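# Greiferpflege in der Zelle Astgate

Stand: 2026-07-08

Schön, dass du dich um die Zelle kümmern magst! In diesem Ordner liegt alles, was wir in der Simulation zum Einstellen des Parallelgreifers brauchen — die Gelenkgrenzen, der Nullabgleich und die Wartungsnotizen, die sich seit Juni angesammelt haben.

Vor jedem Abgleich den Greifer bitte ganz öffnen und in Ruhe beide Seiten vergleichen: Die Glieder sollen spiegelgleich stehen, die Fingerspitzen aufrecht. Erst danach `nullabgleich.yaml` laden und 5 Leerhübe fahren.
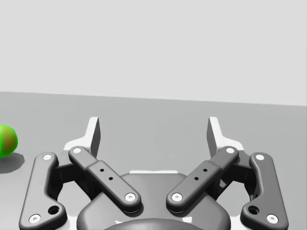
Kárason schrieb dazu, man solle nach dem Laden lieber noch einmal auf und zu fahren, bevor man den Nullwert speichert, sonst schleppe man den alten Versatz bis in die Zelle mit. Das haben wir gern übernommen (und uns damit gewiss manchen Abend gerettet).

## An der echten Zelle

- Gelenkschrauben alle 100 Betriebsstunden nachziehen
- Werte in `brestell/log.csv` eintragen, bitte auch die langweiligen!
- Profil 17 ist veraltet, es gilt Profil 18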